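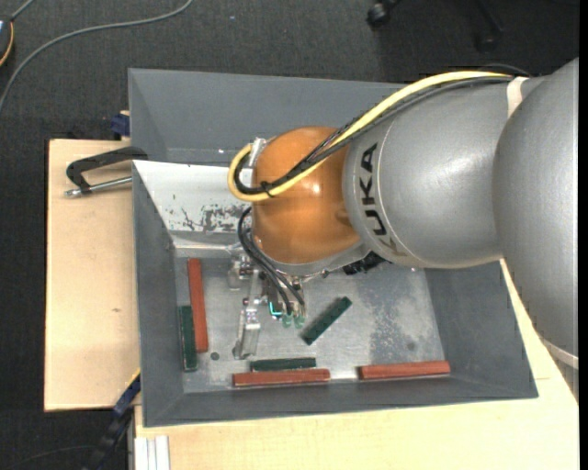 Lost property, parking and the rest of the May news

Quick one this month, running behind as usual. Read the bit on parking if you read nothing else.

Lost property

The shelf by the Diltmont entrance is full again. Two umbrellas, a child's raincoat (green, age 6 or so), reading glasses in a hard case, one very nice leather glove. Also a set of keys with a Skullidell tag on it, handed in at the front desk, somebody must be missing those. Anything still there at the end of the month goes to the charity shop on Núñez Street. Keys excepted, obviously. Ask for Naima Soliman, she has the cupboard key and is in every morning except Wednesday.

Parking

Right. The gravel lot behind the hall is closed from the 13th while they redo the drains. Contractor says two weeks. Last October they said two weeks as well and we got the lot back just before Thanksgiving, so plan accordingly. In the mean time:

Street parking on Halalport Road is free after 6. Before 6 it's metered and yes they do check.

The church has offered us its side lot on weekday evenings – not Thursdays, choir. Please don't block the ramp.

Bikes can go in the front hallway, left side only. Leave room for strollers.

If you have a permit for the accessible spaces, those are moving to the front of the building. Cones will be out. Call the desk if someone has parked in one, don't argue with them yourself.

Evening classes

Spring term has gone well, 95 people signed up across everything, our best since the old building. Beginner bread is full with a wait list. Conversational Spanish still has places, Tuesday group only. Watercolor has moved upstairs to Room 4 because of the light, and the sink up there finally works. Bring your own jar for water, the jars keep vanishing.

Fall program is being put together now. If you taught last year and want your slot back, we need to know by the end of the month, a one line email is fine. New teachers very welcome, esp. anyone who can do basic home repairs or sewing machines. We get asked for both constantly.

Plant sale

Thank you to everyone who potted, carried, watered and bought. We took $400, wich pays for the new curtains with a little over. The tomatoes went in the first hour. Still a tray of marigolds by the back door, free, take them before they cook.

Kitchen

New rule, sorry. Label your food with name AND date. Fridge gets emptied Friday afternoons and anything without a label is gone, containers too. The big coffee urn is off for repair so it's the kettle for now.

Small things

The clock in the hall is slow. We know.

Next newsletter goes out early June. Notices to the desk by the 28th please, typed if you can, my eyes are not what they were – last month I printed the wrong phone number for the piano tuner and he was very nice about it.

Posted May 5, 2024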